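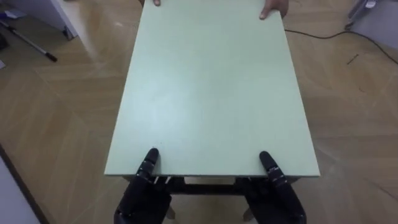 Room Reset Charges at Shared Sites: Request for Member Views
Workplace Operations Board > Policy and Procedure

berkbridge_facilities
Original post

Our office administers the shared meeting rooms at Berkbridge on behalf of the tenant departments. We are revising our room use policy before the new budget year opens in July and would welcome comments from members who manage similar space.

Under the present policy, any department may rearrange a meeting room to suit its event. The department is then expected to return the room to its posted layout before leaving. Compliance has been uneven. Morning users regularly arrive to find a room set for a workshop when they have booked it for an interview panel, and our staff are called away from scheduled work to correct it.

The draft policy contains the following provisions.

1. Each room will have one standard layout, posted inside the door.
2. A department that requires a different layout must request it through the booking system by 4 p.m. on the previous working day.
3. A department that leaves a room out of its standard layout will be charged $50, transferred between cost centers at month end.
4. Tables and chairs may not be taken from one room to another without the approval of this office.

The third provision has drawn the most comment internally. Several departments regard it as a penalty on the people who use the rooms most. We would be grateful to hear from any site that has introduced such a charge, and from any site that has withdrawn one.

portfolio_services_north
Reply 1

We introduced a comparable charge and have kept it. Our advice is to describe it as a service fee in all written material. The word "penalty" appeared in our first notice and led to a long exchange with two department heads that added nothing to the policy.

The charge itself is seldom applied. Most of its effect came in the first month, when the notice went out.

registrar_space_office
Reply 2

I must respectfully disagree with the previous reply. We operated a reset charge for one budget year and withdrew it. The administrative cost of each transfer was greater than the sum recovered, and disputes were frequent. A department would state that the room had been left in order and that another group had entered after hours. We had no record that could settle the matter either way.

We also observed a less welcome result. Departments stopped rearranging rooms at all, including in cases where the standard layout plainly did not suit the meeting. Training sessions were held in boardroom rows. Evaluations for those sessions declined, and the training unit attributed this to the rooms.

I would encourage Berkbridge to consider whether a single standard layout is the right starting point.

berkbridge_facilities
Reply 3

Thank you both. The point about disputed charges is well taken. Our booking system, Sunarano, records who has reserved a room and for what period, but it does not record the condition of the room at handover. We have asked departments to report problems on arrival. Few do so.

With regard to the single layout, our larger rooms are posted for 16 seats. Anything above that number requires the hall on the ground floor, which has its own attendant and is outside this policy.

mosoti_campus_ops
Reply 4

At Mosoti we approached the question from the furniture side. Our former tables were heavy and awkward to turn through a doorway, and users were understandably reluctant to put them back at the end of a long day. No charge was going to change that.

When the tables came due for replacement, we chose smaller ones with light-colored tops and wrote handling guidance to accompany them. The guidance is brief. A table is to be carried by two people, one at each end. It is to be lifted clear of the floor and never dragged. Both people should agree on the route before lifting, and any door on that route should be propped open first.

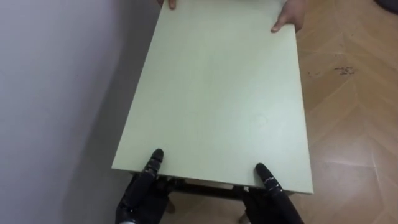 We then divided the rooms into two groups. Rooms in the first group are fixed, and the furniture in them does not move under any circumstances. Rooms in the second group are flexible and have no standard layout. A department booking a flexible room accepts it as found and allows time for its own setup. Complaints about room condition fell noticeably after the change, and we have never needed a charge.

I should add that the handling guidance was reviewed by our safety office before release. We recommend that step to any site that permits staff outside facilities to move furniture.

portfolio_services_north
Reply 5

The fixed and flexible arrangement is attractive on paper. It does assume that a site has enough rooms to divide. Ours does not. If half of our rooms were designated flexible, interview panels would have nowhere reliable to meet during the hiring season.

I would also question the wisdom of inviting general office staff to carry tables. Our insurer takes the view that furniture moves belong to trained personnel, and our policy says so directly.

mosoti_campus_ops
Reply 6

That is a fair reservation. Our insurer accepted the practice on condition that the guidance was posted in each flexible room and included in staff orientation. Other insurers may take a stricter view, and members should ask before adopting it.

registrar_space_office
Reply 7

On the subject of replacement furniture, may I ask whether any member has experience with the Wirulier folding range? It has been proposed to us for a seminar suite. Our concern is surface wear. Pale tops show marks readily, and our present ones are wiped down daily.

mosoti_campus_ops
Reply 8

We have not used that range and cannot comment on it. As a general matter, we found that marks were easier to manage once we specified the cleaning product in the custodial contract – the contractor had been using a different product on each floor.

berkbridge_facilities
Reply 9

We appreciate the responses and have taken them to our working group. The revised draft removes the charge for a trial period of 12 months. During that time, two ground floor rooms will be designated flexible along the lines described by Mosoti, subject to the advice of our insurer. The 4 p.m. deadline for layout requests will stand, as will the restriction on moving furniture between rooms.

portfolio_services_north
Reply 10

We continue to believe that the charge should have been retained, at least for repeat cases. A policy without a consequence depends heavily on goodwill, and in our experience goodwill is in short supply in the last week of a reporting period. We would nevertheless be interested to see the trial results when they are available.

registrar_space_office
Reply 11

Please also post the wording of the notice for the flexible rooms, if that is permitted. We expect to draft something similar in the fall.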